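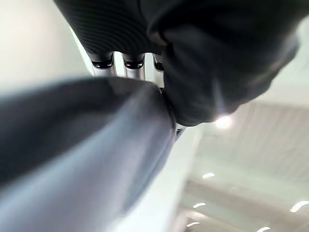
Tracey Lambert
A few posts on exchange rates, as I keep getting the same question from people sending money home to Esville. The rate you see on a search page is the mid-market rate. Hardly any of us can buy at that rate.

Tracey Lambert
It sits halfway between what banks will pay for a currency and what they will sell it for. The firm you use adds its own margin on top. Some add a fee as well.

Tracey Lambert
Take a transfer of £1000. One firm charges a £10 fee and gives you the mid-market rate. Another says "no fee" but sets its rate 3 per cent worse. The second one costs you £30.
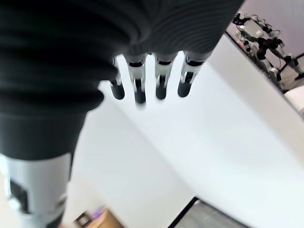
Tracey Lambert
So ignore the fee line to begin with. Ask each firm how much will arrive at the other end, in the other currency, after everything. Ask them all within the same few minutes or the rate will have moved.

Tracey Lambert
I did this on October 29, 2025 with Altmont and Paredes. Altmont had the lower fee. Paredes delivered more. On a transfer of £100 it was the other way round, so check for the amount you are sending.

Tracey Lambert
Cards are a separate matter. If a shop abroad offers to charge you in pounds, say no and pay in the local currency. The shop's rate is usually worse than your bank's.

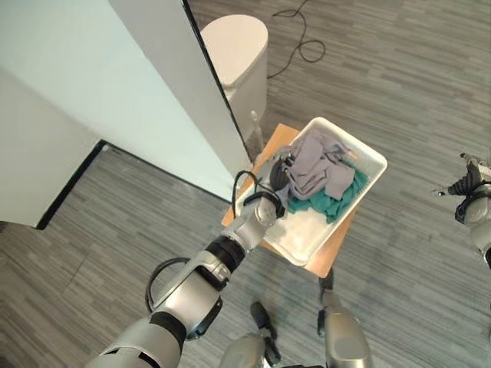
Tracey Lambert
Someone asked about fixing a rate in advance. Jitton will do it for up to three months, with a deposit. You are held to that rate even if the market goes your way later. I did it in May for a rent payment and would do it again for a bill with a set date.

Tracey Lambert
I don't know where the pound is going next, so please don't ask. Replies are open for anything else.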